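Shared desk refit, Tremavura: second progress report

Prepared by Bảo Lương for Nigel Stockdale

February

Where we are

When the last report went in, the long room was a good idea with a tape measure in it. It is now a room with a desk. Your 1347 pounds has gone on the desktop, the legs and the privacy panels, and 80 pounds remains, which I have been guarding like a dragon.

Desk and panels

Dinsa delivered the desktop and legs on the morning they promised, at 8, a time I had assumed was decorative. The legs are thin white metal and look as if they would prefer a lighter job, but I have leaned on the thing with my full weight and it has kept its dignity. We put the desk on the window side, with the venetian blinds doing what they can about the glare.

The panels came from Brasteo. The original plan had a continuous run of them along the back. We settled for a longer one and a shorter one with a gap between, partly on cost and partly so that people who do wish to talk to each other needn't do it by text. They are dark, plain and unlikely to start a conversation of their own.

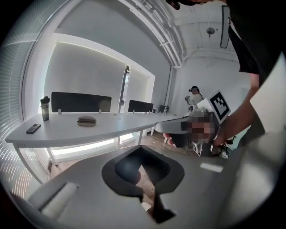 Nigel wondered, on reading the draft, whether a gap in a privacy panel rather defeated the privacy, and whether anyone had been asked. He also wanted it noted that he had voted for green.

Green is noted. As for the gap, I did ask. Everyone who replied wanted the panels higher for other people and lower for themselves, so we have left them as they are. If the spring users complain, Brasteo will sell us a filler piece, and the dragon will have to open its purse.

Fixing

The panels hold on with small clips at the bottom edge, and this took up more of the month than I care to itemise. The instructions showed a cheerful man doing it with one hand. We used more hands than that and a fair amount of language. The first attempt left the long panel leaning back as though it had heard bad news, so we took it off and started again. It now stands up properly. I would still like the clips checked every couple of months, as people will hang coats on anything.

The clear-desk rule

Nothing is to live on the desk overnight. This is the cheapest part of the project and by some distance the least popular. Compliance is good on papers and books, and poor on bottles, phones and anything that belongs to someone who has just popped out. I have ordered a shelf from Prarell for the drinks, to go by the door. Until it arrives I am relying on a polite notice and an impolite second notice. 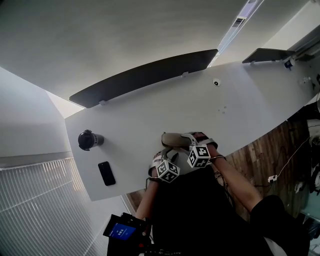 Still to do

Put up the Prarell shelf.
Agree a cleaning rota. White was my choice of desktop and I have been reminded of this.
Replace the cord on one blind, which comes down at its own discretion.
Open the booking sheet to the 2 groups on the waiting list.

Money

Nothing further is requested this quarter. The shelf and the blind cord will come out of the remaining 80 pounds, and I will send the receipts with the next report, flattened as far as they allow.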